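3.2 Materials and coding of play episodes

Each of the 4 preschools in the Fleltbridge sample kept a pretend kitchen in the main playroom. We asked staff to leave the existing furniture where it stood and to replace loose items with a common set of pots and toy foods, so that differences in talk between sites could not be put down to differences in what there was to talk about. The Penner site already owned a similar set and kept it.

Children were recorded in pairs during free play. A play episode began when either child named a food, a dish or a cooking action and ended after 30 seconds without further talk on the theme. This gave 1,966 episodes in total, of which 286 were dropped for overlapping speech or background noise. Transcripts were made in ordinary spelling, with pauses marked only where they were longer than two seconds.

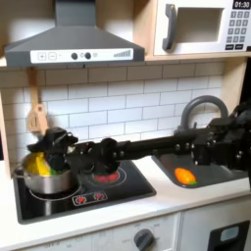 Figure 2. Play kitchen with pot on the cooktop, a yellow toy food at the pot and a red one on the rear burner ring.

3.3 Reliability

Two coders worked separately on a random subset of 500 episodes. They assigned each utterance to one of the categories in Table 1 (naming, requesting, directing, narrating, other). Most disagreements fell between directing and narrating, as in "now it goes in the pot," which can be read as an instruction to the partner or as a comment on the speaker's own play. We settled these by looking at the next turn. If the partner acted or answered, the utterance was coded as directing.

Coders did not know the age of the children or the site, although the Bresodik recordings could often be recognized from the sound of the hallway bell. We reran the main comparison without that site and the order of the categories did not change.

3.4 Analysis

Counts were converted to rates per episode before comparison. Episodes with fewer than three utterances were kept in the naming analysis but left out of the analysis of turn length, where a single long utterance would have carried too much weight.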